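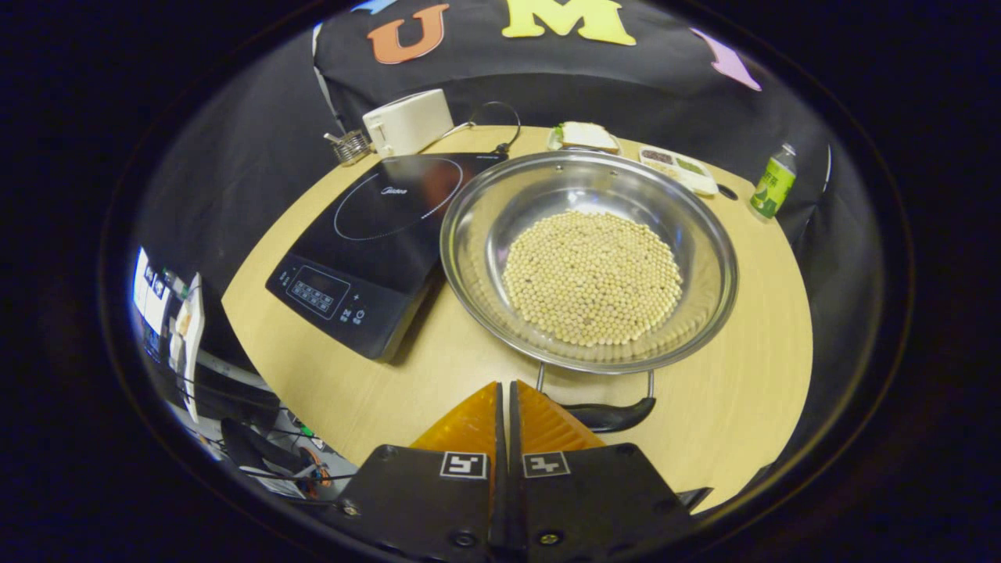
3.2 Sorting and soaking

Picking over dried soybeans was the step our home cooks talked about most, and it turned out to be a delight to study! All 50 households in the Lomdale group sorted by hand before soaking, and most did it in a wide, shallow vessel where the beans could be spread thin. Steel was a favorite - a brownish bean is easy to spot when the rest are pale yellow and the bottom of the pan is bright.

Figure 4. Dried soybeans in a stainless-steel pan, beside an induction cooktop. A few darker beans lie among the pale ones.

What counted as a bad bean varied a great deal. Seven cooks threw out anything darker than cream, while others kept brownish beans so long as the skin was whole. Xuelian Hao, who ran the February visits, noted that older cooks often sorted by feel, rolling the beans under a flat palm and talking the whole time (her recordings are wonderful to listen to). Soaking times were just as personal. Six households soaked for more than 7 hours, and the rest left the beans overnight with no fixed time in mind.

We had expected the cooktop to matter mainly for boiling. Many cooks also used the space next to it as their sorting spot, and we return to this habit in Section 4.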